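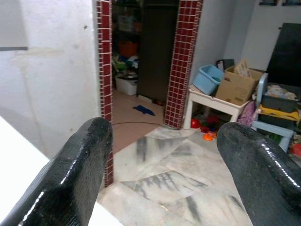 室内整理支援ロボット導入に関するよくあるご質問（職員向け）

株式会社ケルコフ(Kerkow)生活支援事業部では、利用者宅における片付け業務の一部に、ロボット「マジェサ(Magesa)」を順次導入しております。本ページは、訪問職員および事業所の管理担当者から寄せられた質問への回答をまとめたものです。内容は10月に改訂しました。

導入の範囲について

Q1. どの業務がロボットの担当になりますか。
A1. 床に置かれた物の回収、布類のかごへの移動、軽量な容器の棚への収納の三つです。調理、清拭、服薬の確認、利用者との会話を伴う業務は、従来どおり職員が担当します。

Q2. すべての訪問先で使用するのですか。
A2. いいえ。利用者またはご家族の書面による同意があり、事前の住環境確認を終えた訪問先に限ります。現在の対象は174世帯です。

Q3. 物が多い部屋や、床材が部屋ごとに異なる住宅でも使用できますか。
A3. 使用できます。玩具、たらい、段ボール箱、衣類などが同じ部屋にある状態は通常の作業条件に含まれます。大理石調の床からタイル張りの奥の部屋へ移るような住宅では、初回に職員が境目の段差を確認し、記録票に記入してください。床をはうコードは、作業開始前に職員が壁際へ寄せてください。

勤務と処遇について

Q4. 導入により人員は削減されますか。
A4. 今回の導入を理由とする解雇および雇止めは行いません。ただし、片付けのみを目的とする短時間訪問は段階的に縮小し、担当職員には見守り訪問または遠隔確認業務への配置をご案内します。配置の変更にあたっては、本人との面談を2回行います。

Q5. 遠隔確認業務とはどのような仕事ですか。
A5. ロボットの手元のカメラ映像を事業所で確認し、判断に迷う物の扱いを指示する業務です。たとえば、床にある布が洗濯物か、雑巾か、捨ててよい物かは、映像だけでは決められないことがあります。その場合は作業を保留とし、訪問職員または利用者に確認してください。推測による廃棄の指示は認めておりません。

Q6. 賃金に変更はありますか。
A6. 基本給は変わりません。遠隔確認業務に従事した日は、1日につき900円の手当を支給します。移動を伴わない日の交通費は支給対象外です。

Q7. 体力面の負担は軽くなりますか。
A7. かがむ動作は減る見込みですが、画面を注視する時間は増えます。遠隔確認の連続従事は2時間を上限とし、その後に休憩を取ってください。首や目の不調は、程度にかかわらず管理担当者へ申し出てください。

研修について

Q8. 研修は必須ですか。
A8. 対象世帯を担当する職員は全員受講が必要です。研修は計6時間で、毎週木曜日に開催します。受講時間は勤務時間として扱います。

Q9. 機械の操作に不安があります。
A9. 訪問職員に求める操作は、開始、一時停止、停止に限られます。設定の変更および保守は、保守委託先のドラスモント(Drasmont)が行います。補講を希望する場合は、研修担当のリヴィウ・バルブ(Liviu Barbu)までご連絡ください。

安全と個人情報について

Q10. 作業中、職員はどこにいればよいですか。
A10. 把持部の可動範囲の外で、停止ボタンにすぐ手が届く位置にいてください。お子様や動物がいる部屋では作業を開始しないでください。

Q11. 額や写真、書類などが映像に入ることはありますか。
A11. あります。映像は作業の確認以外の目的に使用できません。画面の撮影、私用端末への保存、対象世帯の担当者以外への共有は、就業規則に基づく処分の対象となります。

Q12. ロボットが物を破損した場合、職員の責任になりますか。
A12. 手順に沿って業務を行っていた場合、職員に弁償を求めることはありません。破損に気付いた時点で作業を停止し、物を動かさずに事業所へ報告してください。利用者への説明は管理担当者が行います。

Q13. 業務記録はどこに入力しますか。
A13. 業務記録システム「ロンデッティ(Rondetti)」の「機器併用」欄に、当日中に入力してください。保留とした物がある場合は、その置き場所も記入してください。システムに接続できないときは、紙の記録票を事業所に提出してください。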